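Liken Adds Turn Timer to Hekstead Hold'em Tables

07/01/2020

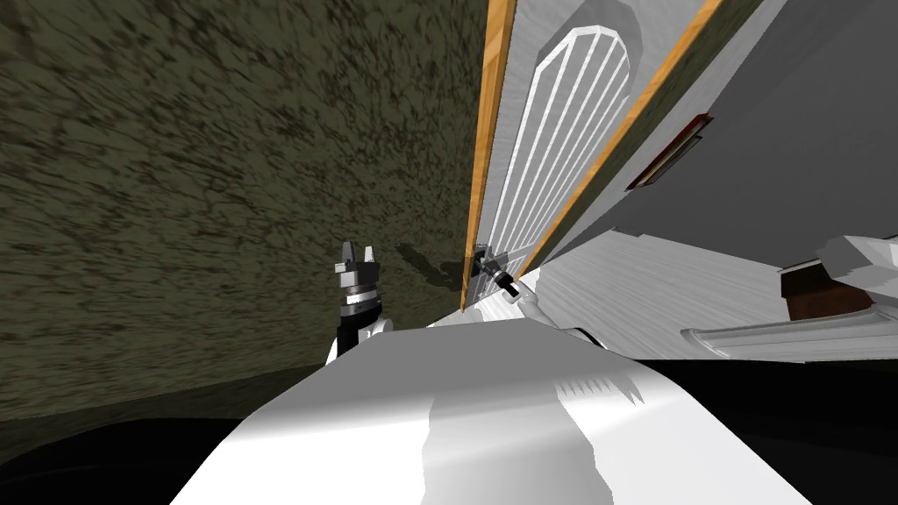 Liken has released an update to its online poker client that changes how time is allotted at Hekstead tables. Each player now receives 10 seconds per decision before the flop and a separate bank of extra time for later streets. The bank refills by 5 seconds after every orbit – unused time does not carry over between sessions. 

The timer applies to cash games with up to six seats. Tournament tables keep the old fixed clock until the Massawe series ends. Over 3,000 accounts took part in the June test, which ran on the Mendilville server only. During the test, hands per hour rose at full tables and stayed level at short-handed ones.

A player who disconnects is given the remaining bank and is then folded, or checked if no bet is pending. Hand histories now record the time used on each action.

Related items
Massawe series: blind levels and late entry
Mendilville server maintenance schedule
Hekstead tables: rake changes for June
How hand histories are stored in the Liken client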